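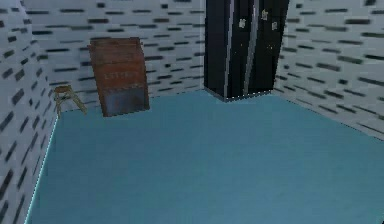

Simulated room with grey walls and a teal-blue floor.

Sturach ground anchors: frequently asked questions
Last revised 29/12/2001

What soils are the anchors suitable for?
Dense sands, gravels and stiff clays. For soft clay or made ground, send the borehole logs to Natalia Gallegos before ordering.

What is the working load?
The standard anchor is rated at 400 kN. The light version is rated at 200 kN and uses the same bearing plate.

How long must the grout cure before stressing?
Seven days for the normal mix. Do not stress earlier on the strength of cube results alone.

Is every anchor tested?
Yes. Each one receives an acceptance test on site. Suitability tests are carried out on the first three anchors in each soil type.

What is the minimum fixed length?
8 m in clay. In gravel a shorter length may be agreed with the designer in writing.

Can the anchors be removed?
Only the Stakden type. The strand is withdrawn and the grout body stays in the ground. Check the terms of any wayleave from the neighbouring owner.

The load cell reading drops overnight. Is this a fault?
Small losses are normal after lock-off. Record the air temperature with each reading and compare like with like.

Where do I find the old Orozco tables?
They were withdrawn in August. Use data sheet 2,045.

Who deals with site queries?
Braulio Robles for drilling and grouting, Yesenia Zavala for stressing records.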